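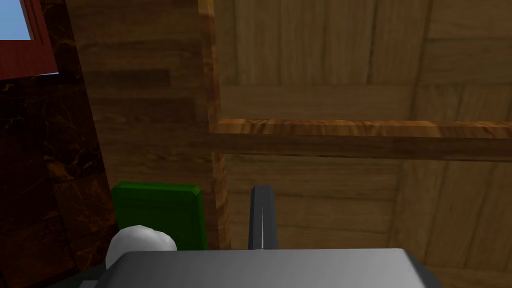
4.2 Abandonment and return in pet-site fan fiction

Stories in which a player's pet is left behind form the largest group in the Kassab archive. We coded 300 stories posted to its three public boards, taking only those marked complete by their authors. Of these, 100 contained at least one scene of abandonment, and in 42 of that group the scene came before the opening of the plot and was reported by the narrator or by another pet.

The position of the scene affects who is blamed. Where it is reported, the owner is seldom named and has no direct speech. Where it is shown, the owner usually speaks, and the departure is tied to a practical cause such as a forgotten password, a new school or a preference for a rarer colour. Cheng's earlier reading of the Drurkdale stories treated the unnamed owner as a stand-in for the site itself. Our coding gives partial support to this view - the unnamed owners do tend to appear in stories that also mention frozen accounts - but the boards differ too much in age for the point to be pressed. 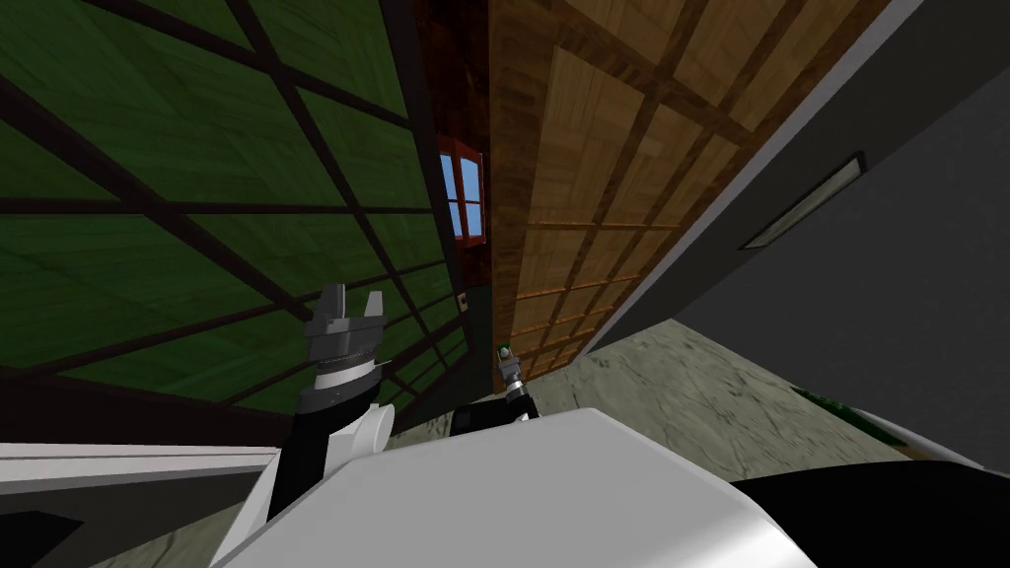

Figure 3. Interior view with green panelling, wooden beams and a four-paned window.

Return is handled in a narrower range of ways. The former owner comes back, a new owner arrives, or the pet refuses both. The third pattern is mostly confined to the Granunik board, where a writing contest held each September asked for endings without adoption. Contest entries were kept in the sample and given a separate code, as leaving them out would have removed nearly all the first-person stories on that board.

Species and colour were recorded as given by the author. In the Cistitz cycle, a serial by several hands, the same pet changes colour between chapters with no event to explain it. Readers' comments treat this as a slip in early chapters and as a feature of the character in later ones.
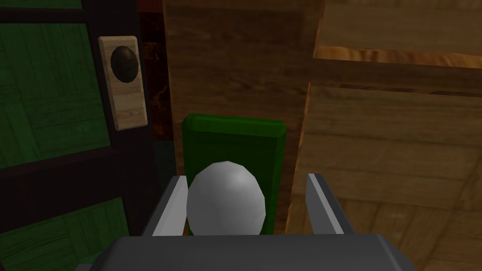 We therefore coded colour by chapter for serials and by story for single works. Disagreements between coders were settled by a second reading, carried out by Wing-sze Cheng without sight of the first set of codes. Most concerned the line between a pet that is abandoned and one that is only lent to a friend's account, which the authors themselves often leave open until the final chapter.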